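Does Color Change How Long We Keep Our Clothes?
Final report, Textiles and Everyday Life

Our project started with an argument over a closet. One of us owns almost nothing but gray and navy, and the other buys every loud shirt in sight, and we both swore our own clothes lasted longer. So we decided to find out!

We wrote a short survey and handed it out in January at two places in town: the Hisska thrift store and the Tultden laundromat. We got 167 people to fill it in, far more than we had hoped for.

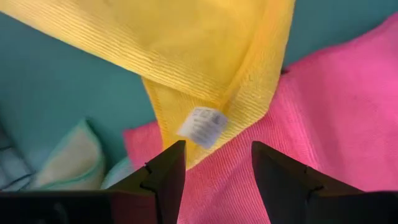
The first question asked people to think of the last item they gave away and name its color. Black won, which surprised us both. We had expected neon to be first out the door. But 76 people wrote black or dark gray, and many added a note in the margin about fading.

The bright colors had much better stories. People wrote about a concert, a grandmother, a trip to the beach - we could have read these all night. 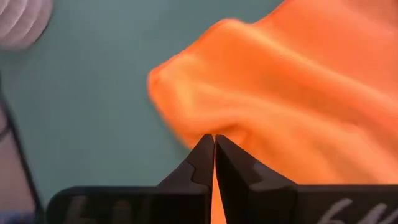 What we learned about fading

Fading came up so often that we added a small wash test. We bought cotton squares from Mallet and washed each one 6 times with Vovus detergent, then laid them next to an unwashed square by a window. 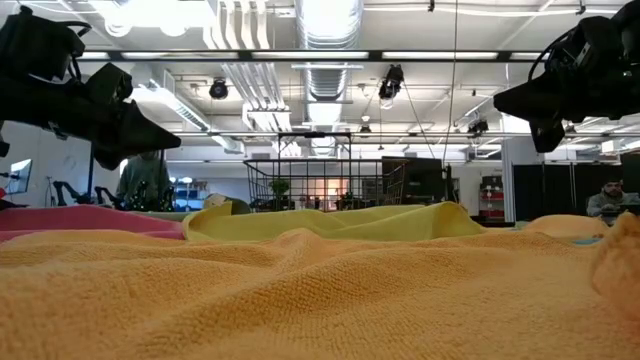

Dark squares looked tired much sooner to our eyes. Red did worse than we guessed, and yellow hardly seemed to change. Our washer runs hot, so a cold wash might give another result, and we would love to try that next.

We also want to ask about price. Someone who paid a lot for a coat may keep it whatever its color, and our survey missed that completely.
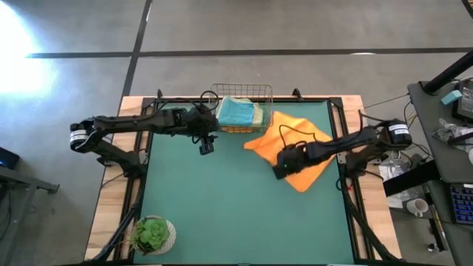
Workbench with green mat and orange cloth.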